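From: Wing-sze Fung
To: Navley Bench Chat
Subject: Re: clamps that slip, and what to put under a stand
Date: September 18, 2020

Ionuț Vasiliu wrote:

> Does anyone have a trick for holding a long glass tube at an angle? Mine
> creeps down in the clamp, and if I tighten it any more I'm scared I'll
> crack it. It's 28 mm across and 60 cm long. Also, what do you all use to
> cover the bench? My Girnulico mat curls up at the corners and it's driving
> me nuts.

Hi Ionuț (and everyone),

Oh, I know that creep! I fought with it all of June. In my case the clamp was fine and the boss head was the thing letting go, so the whole clamp rotated a hair every time I bumped the table. Try putting a pencil mark across the boss and the rod and look at it again after lunch. If the marks don't line up anymore, leave the glass alone and snug up the boss.

If it really is the jaws, cut two strips of thin rubber (I used an old Yadav glove, the thick kind) and line them. Finger tight is plenty after that. I'd also put a second clamp lower down, just barely touching, so the top one isn't doing all the work. And grab the tube closer to the middle than you think you should - a tilted tube has a lot of leverage on it.

As for the bench, I gave up on mats and went to plain cloth. Bright green, because glass and little white fittings show up so well on it! I let it hang over the table edge and it stays put.

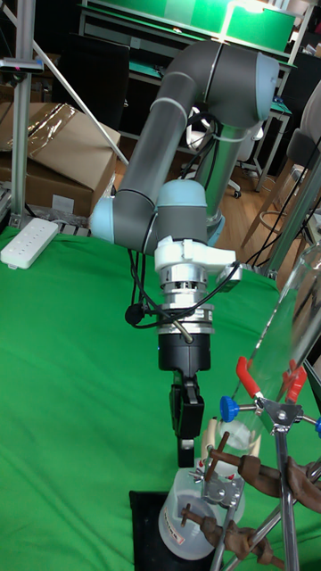
It does wrinkle, so anything tall and tippy wants something flat under it. I like a square pad for bottles. And keep the power strip well over on the other side from anything with liquid in it, please, I learned that one with a 900 ml flask and a lot of paper towels.

Does anybody still have the Rito clamps with the wide jaws? I'm down to my last one and would happily trade some boss heads for a couple.

Wing-sze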